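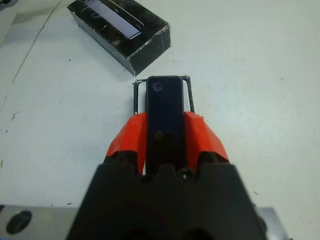

Der Tisch

Als die Tante aus Jendisau in die kleinere Wohnung zog, blieb der weiße Tisch übrig, und weil ihn keiner von den Vettern haben wollte und der Onkel meinte, für den Sperrmüll sei er nun wirklich zu schade, kam er zu uns. Zwei Männer brachten ihn an einem Donnerstag im Juli, mittags, bei einer Hitze, dass man den Teer auf der Straße riechen konnte, und sie stellten ihn mitten in die Stube, tranken jeder ein großes Glas Holundersaft und waren wieder fort, ehe ich mir überlegt hatte, wohin er eigentlich sollte.

Da stand er nun, hell und glatt und viel zu groß. Meine Mutter ging einmal um ihn herum, die Hände in der Schürze, und sagte, auf so einem Tisch sehe man ja jeden Krümel. Das war von ihr als Einwand gedacht, aber mir gefiel es. Auf unserem alten, dem braunen aus Kallumeck, hatte man überhaupt nie etwas gesehen, weder Krümel noch Tintenflecke, und die Nähnadeln fand man erst, wenn man sich mit dem Unterarm daraufgelegt hatte.

Wir maßen ihn aus, mit dem gelben Schneiderband, das am Anfang schon ein wenig ausgefranst ist, und kamen auf 164 Zentimeter. Die Wand zwischen Ofen und Fenster war breiter, das wusste ich noch vom Tapezieren, aber davor stand die Truhe, und die Truhe stand dort, solange ich denken konnte. Also musste erst die Truhe weichen, und damit die Truhe weichen konnte, musste der Korb mit der Wolle hinüber in die Kammer, und in der Kammer lagen die Äpfelkisten, leer zwar um diese Jahreszeit, aber eben doch Kisten. Wer einmal in einem alten Haus ein einziges Möbelstück verrückt hat, der weiß, wie so ein Nachmittag weitergeht. Gegen vier Uhr saßen wir beide auf der Treppe, weil in der Stube kein Stuhl mehr frei war, und aßen Butterbrote aus der Hand.

»Wir könnten ihn auch einfach in der Mitte lassen«, sagte meine Mutter.

Ich sagte, dann komme ja keiner mehr an den Schrank.

»An den Schrank«, sagte sie, »gehen wir sowieso nur zu Weihnachten.«

Es war dann gegen Abend, als er endlich unter dem Fenster stand, ein bisschen schief, weil der Boden dort abfällt, und ich schob ihm ein gefaltetes Stück Pappe unter das eine Bein. Ich wischte ihn mit lauwarmem Wasser ab und trocknete nach, und danach setzte ich mich davor und legte beide Hände auf die Platte, ohne irgendetwas zu tun. Das Licht kam schräg über den Garten herein, und die ganze Fläche war so blass und still wie ein Feld, auf das es in der Nacht geschneit hat. Ich hatte ja noch nie einen Platz gehabt, der nur zum Arbeiten da war. Immer hatte vorher einer abräumen müssen, und immer war dann doch die Butterdose stehen geblieben, oder der Kalender vom Saatguthändler Cumov, in den meine Mutter die Regentage einträgt.

In der ersten Woche traute ich mich kaum heran. Ich legte ein Heft hin und nahm es wieder weg. Ich holte die Schere, den Leim, die Schachtel mit den Knöpfen, und wenn ich fertig war, trug ich alles zurück, damit er wieder so aussah wie am ersten Abend. Meine Mutter schaute sich das eine Weile an, mit diesem Blick, den sie auch für Leute hat, die im Regen Wäsche aufhängen. Dann kam sie eines Morgens mit der Schüssel Johannisbeeren herein, die kleine emaillierte, setzte sich mir gegenüber und fing an, die Beeren mit der Gabel von den Stielen zu streifen. Natürlich sprang eine davon, und natürlich rollte sie über die ganze Platte und ließ eine dünne rote Spur zurück, die am Rand in einem Tropfen endete.

Ich wollte aufstehen und den Lappen holen. »Bleib doch sitzen«, sagte sie, »das läuft nicht weg.«

Also blieb ich sitzen. Ich nahm mir eine Gabel und half ihr, und sie erzählte von der Tante und wie die als junges Mädchen an eben diesem Tisch die Brautkleider für halb Jendisau zugeschnitten hatte, barfuß und immer mit Nadeln zwischen den Lippen, sodass man auf eine Antwort warten musste, bis der Saum fertig war. Einmal, sagte sie, sei die Tante darauf eingeschlafen, mitten im Tüll, und man habe sie zugedeckt, weil keiner sich traute, sie zu wecken.

Die Spur haben wir am Abend weggewischt, beinahe ganz. Wenn die Sonne tief steht, findet man sie noch, einen rosa Hauch dicht am Fenster, und dort stelle ich jetzt meistens die Tasse hin.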